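Skesby Paired Hand Grippers
Home / Equipment / Two-handed cloth work

Equipment page kept by Pádraig Duggan, Fitzsimmons Lab

Skesby is the pair of hand-held grippers we use for all our two-handed garment work, and it's the thing I get the most email about. So this page covers the hardware, the way we record with it, and what we got when we trained on the recordings. If you only want the parts list, scroll to the bottom. I won't be offended!

The short version: a person holds a gripper in each hand and handles clothes with them, and the recordings train a policy for a two-armed robot with the same jaws. The robot isn't needed at recording time at all. You need the pair, the head camera, a charged recorder and somewhere soft to work. I like a bed. Farah Kusuma likes a bed with the sheet left a bit rumpled, and after a long argument (and some fairly embarrassing numbers on my side) she won.
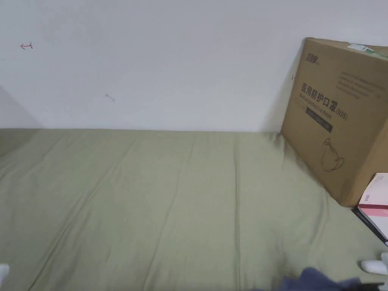

My argument was for a tidy table. It's easier on the back, it's easier to light, and cloth slides nicely on it. The trouble is that a policy trained only on hard flat tops gets very confident about where the surface is. Put it over a mattress and it stops short, or it pushes down and takes a pinch of sheet along with the shirt. Farah's recordings had all that softness baked in, and the policy trained on hers moved over to a table with much less fuss than mine did going the other way.

What you're holding

Each gripper has a white plastic body, a handle that runs down to a wide base, and a black clamp out front. The clamp is the part that matters. It has two jaw pieces and it closes on whatever you've lined up between them, so you're picking with a short, blunt pinch and you feel the cloth go tight through the handle. People expect to need a lot of practice. Most of them are fine after one evening, though they do tend to grip too hard at first and get sore thumbs.

The left and right units aren't interchangeable. I know they look like they should be. Check before you start, because the software won't complain and you'll end up with a whole batch where the hands are swapped (ask me how I know).

The move we spend the most time on is the lift by two corners: one clamp on each upper corner, hands apart, cloth hanging in front of you. It's the start of nearly every fold we teach. You want the top edge pulled close to straight without stretching it, and you don't need your hands at exactly the same height. I used to throw out recordings where one side was higher than the other, and that was a mistake, as the policy then had no idea how to recover from a lopsided hold of its own.

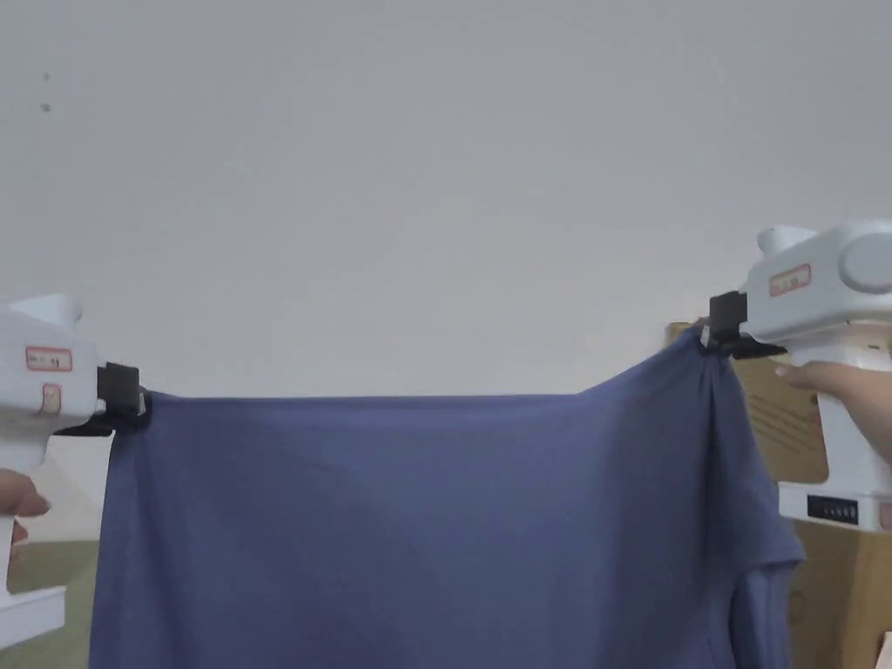
How a recording goes

Put the garment down any old way. Start the recorder, look at the cloth for a moment with your hands low, then reach in. We ask people to find one corner first and let the second hand follow, since two hands hunting at once makes a muddle that's very hard to learn from. Lift, let it hang, lay it back down, fold. Then stop, mess it up again and go for the next one.

Please don't clean up your mistakes. A dropped corner followed by a second try is worth keeping, and Farah would say it's worth more than the clean run before it. The ones we do delete are where somebody put a gripper down and fixed the cloth with bare fingers. It's very tempting, and everyone does it.

We also keep the head camera running through the boring bits. I wanted to trim those to save disk space, but the pause before the reach turned out to carry a lot. That's where the person is looking and deciding, and without it the policy reached too early and grabbed whatever was closest.

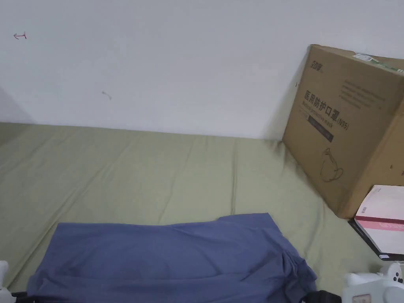 Labeling is the slow part, and it's where I've changed my mind the most. Our first scheme had a tag for every state of the cloth, and two people would never pick the same ones. Now we only mark the starting state as crumpled, part spread or flat. A slate-blue piece lying on the green sheet with its top edge more or less level, and the right side bunched and draped over itself, goes down as part spread, and I'd expect the right hand to be the one with the harder job. You can get that much from the head view alone, even with both grippers barely poking in at the bottom corners. Anything finer than that we leave to the model.

What we got from it

The set is called Satby and it holds 2045 recordings, all done with this hardware. We trained a policy called Himura on it and then ran it on our two-armed stand, where the arms carry the same jaws the hand units do. Himura is good at the corner lift. It's good at laying things down too, which surprised me more, as the laying down always looked so sloppy in the recordings. Sleeves are still a pain. It'll find a sleeve end and treat it as a corner, and then you get a shirt hanging sideways and a robot that's perfectly happy about it.

The pause I mentioned, where the person looks first, made the biggest difference of anything we changed. Second was the soft surface. Third (and I'm a little sad about this one, after all my soldering) was the better camera mount, which barely moved anything.

We held back seven garments that never showed up in training. Himura managed the lift on the knitted ones more often than I'd have bet, and it struggled with anything slippery. Thin linings slide right out of the clamp. I've tried softer pads and grippier pads, and the grippier ones hold better but then refuse to let go, so the cloth gets dragged along when the hand moves away. If you find a pad that does both, write to me at any hour.
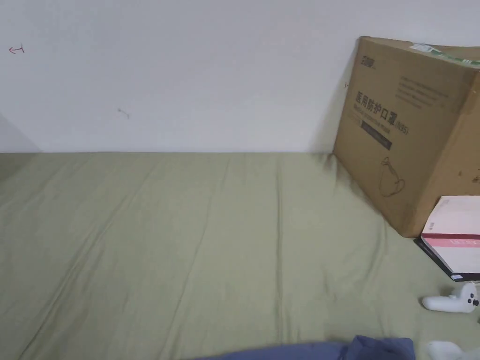

One more thing on method. We don't stage the background and we don't blank it out afterward either. Farah tried masking everything except the cloth and the policy got worse near the edges of the work area, probably from the mask flickering when a hand passed over it. Leaving the room as it was cost us nothing that we could measure. It also meant we could set up in a bedroom in roughly the time it takes to make coffee, and that's a big part of why the set got finished at all.

Borrowing a pair

We have two pairs that go out on loan, and they're usually back by August if you want them for the fall. Email the equipment desk at Fitzsimmons and say what you're planning to handle. Clothes and towels are great. Wet laundry is a no, sorry, the clamps aren't sealed.

In the case
Left gripper
Right gripper
Head camera and strap
Recorder with charger
Spare jaw pads, standard
Spare jaw pads, soft (label them if you swap them, please!)
Printed sheet with the three starting states

Calibration is done before the case leaves us. If you drop a unit, send it back and don't try to redo it yourself; Farah has the only jig, and she'd like to keep it that way.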